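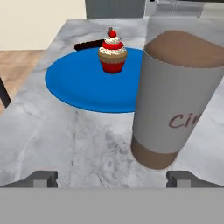

La magdalena de la prueba, en el simulador del club de Edet.

Llegué a la jornada de puertas abiertas de Edet esperando chatarra y olor a soldadura. Me encontré 7 portátiles, un radiador y un silencio de biblioteca. El club prepara la copa Vonar, que este año se corre entera en simulación, así que lo más peligroso de la tarde fue el café.

La prueba de cocina puntúa hasta 500. El equipo Skerkilell lleva 346 y lo cuenta con el orgullo de quien ha subido un ochomil. Su rival de siempre, Gendholm, pasó de 400 en octubre – nadie quiso darme detalles.

Me dejaron los mandos un rato. La encimera de mármol es virtual, el plato azul también, y mi vergüenza fue de primera calidad. La cereza tiene mejor aspecto que cualquiera de las que sirven en la cafetería del centro, donde terminé merendando un bocadillo de ayer.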